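Kitchen and amenities check, Brora building, level 2
Date: Mar 9, 2026
Checked by: Dexter Sarmiento
Copy to: Virgilio Dimaculangan, Kastville office

1. Exit path from kitchen to stairwell
Pass. Clear on the day. The November sheet also says clear, and we had two complaints that same month, so I'd put limited faith in a tick.

2. Fire blanket and extinguisher
Pass with comment. Blanket mounted, pull tabs reachable. Extinguisher tag is current, but the handwriting on it is so poor I can't tell who signed. Ask Clorero for the service record. A tag on its own proves little.

3. Hot water at sink
Fail. The supplier's letter says the tempering valve was adjusted. There's no reading attached and no date. Not accepted until someone shows me a number.

4. Benchtops and joins
Pass with comment. The cleaning contract promises the stone is sealed every year for $2,350. I found no invoice and no product sheet, and I'm not convinced it has ever been done. Keep bleach and vinegar off it in the meantime.
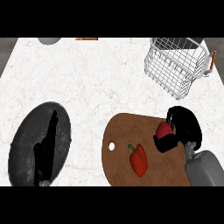 Item 4: pale veined benchtop with white wire basket.

5. Power points near water
Not tested. The label says the safety switch was tested by Mercado. Their report covers level 1 only. Somebody has copied the label across – please find out who.

6. Fridge temperature
Pass, barely. The log has the same figure written 12 times in a row in the same pen. I would like to see a real log before I believe this one.

7. Floor
Fail. The lino has lifted at the doorway. "Monitor" was the action last time and the time before. Monitoring won't glue it down.

8. First aid kit
Pass with comment. Contents match the list inside the lid. Eyewash expires in November; order now.

Actions
Items 3 and 7: fix within 20 days, Virgilio to sign off in person.
Item 5: Mercado to retest, original report to be sent to me.
Item 4: invoice or written admission that there isn't one.

Previous form said "no issues found". I've left it on file.

D. Sarmiento

Related items
Kastville office: stairwell lighting check
Brora building: level 1 electrical report
Contractor sign-in rules
How to report a trip hazard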